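4.2 Recording wipe-down demos (Cluro handheld kit)

Read 4.1 first if you haven't calibrated the head camera. This section covers the sink and counter tasks only, floor tasks are in 4.3 and use different settings.

What you need
Two handheld grippers with marker cubes fitted
Shoulder harness, pads on
Head camera, charged
Recorder with at least 3 hours of free space
Sponge or cloth, one per session

Setting up

1. Put the harness on before you pick up anything. Straps flat, not twisted. Pads sit on top of the shoulders.

2. Head camera on. Tilt it down until both hands are in view with your elbows bent. Tighten the knob, then check again, it slips a little when you let go.

3. Plug in the gripper cables. Leave enough slack along the forearm to reach full stretch. Too much slack and the cable swings in front of the cube.

4. Start the Pugh recorder. Wait for the tone. No tone, no recording, whatever the light says.

5. Hold both cubes up to the camera, count to five, turn each wrist slowly one way and then the other. The tracker needs this to lock on.

6. Check the offset on the recorder screen. Left and right should both read green. Amber is OK for practice but do not submit it.

Note: bathrooms are bad for tracking. Glossy tile, chrome, white walls. If a cube drops out more than twice in the first minute, turn off the light over the mirror and use room light only.

CAUTION: Keep the grippers, cables and recorder away from running water. Wipe tasks are done with the tap off. The cubes are printed paper on foam and a wet face has to be replaced, not dried.

CAUTION: Route power cords along the wall where you can. Look down before you step back, the head camera changes how you judge distance.
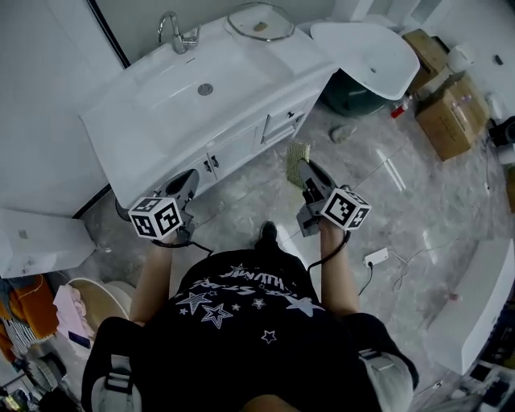 Recording a demo

7. Begin every demo from the rest pose. Arms forward, fingers open, both cubes showing. Hold for a second.

8. Pick up the sponge with one gripper. Either hand is fine but stay with it for the whole demo.

9. Wipe the surface in overlapping strokes, back edge to front. Go around the faucet, not over it. Normal speed. People slow down for the camera and the policy learns to be slow.

10. Use the other gripper to move whatever is in the way. Put it back afterward if the task card says "restore".

11. Drop the sponge at the end point, go back to rest pose, hold, press stop.

12. Say the result out loud: good, partial or fail. Keep the fails. They get used for the recovery set and we never have enough of them.

Note: do not tidy the room first. Leave what is normally there. The early Vivberg recordings were all done on bare counters and the trained policy froze as soon as it met a soap dish. Second round had the clutter left in and the same model coped much better.

Note: if you fumble the grasp, just regrasp and carry on. Don't restart. A demo with one regrasp is still good, with four or more call it partial.

How many

The reference policy was trained on 3,581 demos over all the wipe tasks. You do not need that many to adapt it to a new room. In the Bosteo trials 700 gave a usable policy on a sink nobody had recorded before, and going to 780 made no difference we could measure. More rooms helped a lot more than more demos per room. So if time is short, move to another sink.

Take a break every half hour or so. Tired arms drift in toward the body and the cubes start hiding behind the wrists, you'll see it in the dropout plot afterwards.

Checking the files

13. Dock the recorder. Open the session and look at the dropout plot before anything else.

14. Any gap longer than half a second while the sponge is held: mark the demo as partial, even if the wipe itself was fine.

15. Scrub through the first demo and the last one. If the cubes have shifted against the fingers between the two, the clamp came loose. Tighten, redo step 5, and re-record teh last batch.

16. Name the session with the room code, then the task code. No spaces. Upload.

If something is wrong

Cube not found at start: face dirty or bent. Swap it.
One side amber, other green: usually the cable pulling on the gripper. Re-route and repeat step 5.
Both sides amber: camera moved. Back to 4.1.
Finger opens but width reads zero: unplug, wait, plug in again. If it still reads zero the encoder needs reseting, see 6.1.
Recorder stops by itself: storage full, or the battery door isn't fully shut.

Section 4.3 continues with floor tasks. Lower the camera tilt before you start those.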